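Doubts about the plug-in

I have been meaning to write about plug-in refills since August, when I went into Sjöberg for picture hooks and came out with no picture hooks and a carrier bag of small bottles. They were on the end of the aisle at a price that made me suspicious, and I bought them anyway.

There are two sorts, as far as I can tell. One is meant to make a room smell of something and the other is meant to see off mosquitoes. They work on the same idea: a bottle, a white lump with prongs, a socket, and then a good deal of faith.

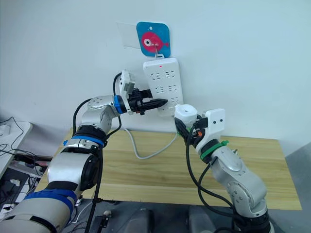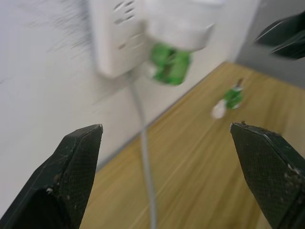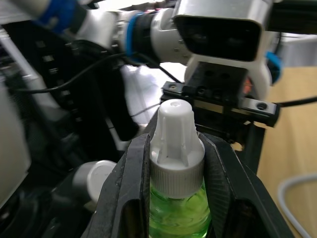
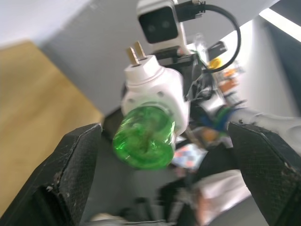

A reader commented under my last post that I was making a fuss over nothing, that you plug the thing in, forget it, and buy another bottle when it runs out, and that if I spent less time peering at it I might enjoy it more. Fair enough. But "forget it" is exactly the part I object to. I don't like owning anything that warms up a liquid all day and asks to be forgotten.

Start with the socket. The instructions that came with mine (a Pivinik, white, the cheaper one) say to use it upright with the bottle underneath. That sounds like the simplest thing in the world until you walk round your own house looking for a socket that allows it. Half of mine are behind furniture. One is so low that the bottle would rest on the skirting board. The one in the hall is sideways for reasons known only to whoever rewired the place before I moved to Girkville.

So a power strip on the wall is the obvious answer, and I've come round to it more than I expected. A strip on the floor is no good for these at all: the plug goes in from above and the bottle ends up on its side. Hang the strip up and the bottle can dangle underneath with the plug in the side of the strip, the right way up, where you can see how much green is left. You also get the thing off the table, apart from its own cable, which will always find its way back onto the table whatever you do.

What I'm less sure of is the hanging. A strip on a wire hook under a blue plaque with a pink fish on it is cheerful, and I'd sooner look at the fish than at a bracket. I can't help thinking about pulling, though. Putting a plug in pushes the strip against the wall, fine. Taking one out does the opposite, and the whole weight of your impatience goes on the hook. I tried a strip on a stick-on hook in my own kitchen for 10 days. It came down while I was in the bath. It had held perfectly well until I tugged a tight plug out of it that afternoon, so I blame myself for most of that, and the hook for the rest. Now I hold the strip with one hand and pull with the other. I've since put in a proper screw and haven't had any trouble, and I still use both hands.

The bottles, then. Mine are Kukunine, and the first thing I'd say is that the colour does an awful lot of the selling. Would anyone trust a clear one? Green looks as if it must be doing something. I have a clear bottle and a green one from the same shelf, and with my eyes shut I couldn't have told you which was which. I put this to the test in the spare room over a few nights and my results are worthless, as I kept forgetting which I'd put in.

The label promises 70 nights. It doesn't say how long a night is. If you read the very small print on the back of the box it gives a number of hours as well, and my own sum came out some way short of what the front had led me to believe. I marked the level with a pen on a strip of paper every Sunday for a bit, then lost the paper. From what I did write down, the level hardly moved at first and then dropped rather briskly, and I'd put that down to having left it on during the day.

Caps are a separate grievance. These have a wide ridged collar and a pointed top, also ribbed, so there is plenty to hold on to and no clue which part you should be holding. Grip the wrong bit and you simply turn the whole bottle round and round like a fool. I hold the collar, keep the bottle upright on a saucer, and do it over the sink. I did it over the ironing once. The stain is still in a pillowcase, very faint, and has outlived two washes and something expensive from the chemist.

Then it has to go into the plug-in itself. On mine you push until you feel a click, except that I have never once felt the click. I push until I've lost my nerve, and then I hold it over the saucer and give it a small shake. If it stays put I call that a click. Do this with the thing unplugged, obviously. I mention it only as I have watched a grown relative try to do it in the socket, at arm's length, with her face turned away.

I'll say this for the prongs: they're worth a look now and again. Mine had gone a bit dull on one side and there was fluff gathered where they go into the base, which I got out with a dry paintbrush. I don't know that it matters. It made me feel better, and it's the sort of place where I don't care to have fluff.

Does it work? I've put this off. The smelly sort works for a day and a half, after which either it has stopped or I have. Visitors still notice it. One asked whether I'd been cleaning the oven. The mosquito sort I have more time for, though my evidence is that I was bitten nine times in one week without it and fewer the week after with it, and the week after was also cold and wet. I also shut the window. You'll see the difficulty.

For the money I could have bought a piece of net. I priced some up, and it would have cost me less than the next three bottles and used no electricity. It would also have meant standing on a chair with drawing pins, and I know perfectly well which of the two I was ever going to do.

I've got two bottles left in the cupboard, one of them started. I still need picture hooks.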